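Who Pays the Agent? Fee Models and Listing Quality in a Small Housing Market

Student project report, Applied Property Studies
Jade Wong and Clifford Nguyen
Project advisor: Thérèse Marchand
October 27, 2024

Where the idea came from

When Clifford's grandmother decided to sell her bungalow in Omwood last year, the whole family sat down around the kitchen table with three contracts from three agencies, and not one of us could tell which was the cheapest. One took a percentage, one took a flat fee up front, and the third took a smaller flat fee plus a charge for almost everything else (photos, the sign in the yard, even the second open house). Clifford brought the contracts to class, we spent a whole lunch break arguing over them, and by the time we had finished our sandwiches we more or less had our project.

Our question was a simple one. Does the way an agency charges its sellers have anything to do with how well it presents their homes? We had both assumed that an agent working on a percentage would try harder, and we were quite looking forward to proving it!

What we collected

We gathered 200 home listings from Omwood and the neighborhoods along the river. All of them were public and all of them were live at the time we saved them, in October. We wrote down the fee model of the agency behind each one, using the agencies' own price sheets wherever we could get them. Most offices were very kind about this. Laurier Sawatzky at Stullex spent the better part of an afternoon explaining how his office splits a commission between the listing agent and the house, and we are grateful to him, even though we ended up using only a small part of it.

Listings where we could not find out the fee model were dropped from the comparison, and that left us with 112. We were sorry to lose so many, and we come back to this further down.

How we scored a listing

Each listing got a score for its written text, its photos and its floor plan. For the text we looked at whether a buyer could learn the year of construction, the heating system, the yearly property tax and the condition of the roof without having to call anyone. For the photos we checked whether every room was shown at least once and whether there was a picture of the street side. The floor plan was either there with measurements, there without them, or missing.

We scored every listing separately and then compared notes. Our scores for the text were nearly always the same. With the photos we disagreed more than we had expected, mostly about basements, and Ms. Marchand suggested we write a one-page guide for ourselves and start that part over. It cost us an extra week, but the second round went much more smoothly.
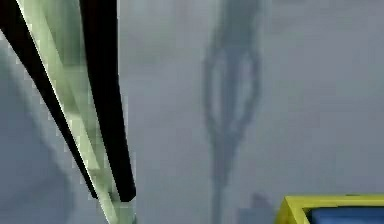

What we found

The percentage agencies did have nicer photos on the whole. Their texts, though, were no better than anyone else's, and quite a few of them left out the property tax altogether. The best texts in our whole set came from Aretti, a two-person office that charges a flat fee of $3,906 and makes the seller fill in a long questionnaire before anything goes online. Raymonde Ouellet, who runs it, told us that sellers grumble about the questionnaire every single time and that she has no plans to shorten it.

The lowest flat fee we came across was $2,515, from Räsänen. We had expected thin listings there and were wrong about the floor plans, which were present and measured in every listing of theirs that we looked at. The photos were weaker, usually with a bedroom or a bathroom missing.

The pay-as-you-go offices were the hardest to judge. One listing would be lovely and the next would have a single photo and two lines of text, and our best guess is that this depends on which extras the seller has bought. We had no way of checking that from the outside.

Things we would do differently

We should have asked for the price sheets first and picked the listings afterward. Doing it the other way around meant saving and scoring a good many homes that we later had to take out, and the agencies that publish their fees may well be the more careful ones to begin with.

We also never looked at what the homes sold for, or how long they took to sell. A seller would surely care about that more than about a tidy floor plan, and we would love to see next year's group take it on. Our scoring guide and the full spreadsheet are in the shared class folder for anyone who wants them.

Thank you

Our thanks go to Ms. Marchand for her patience with our drafts, to the offices that answered our many emails, and to Clifford's grandmother, who lent us her three contracts and fed us very well while we read them. She went with the flat fee.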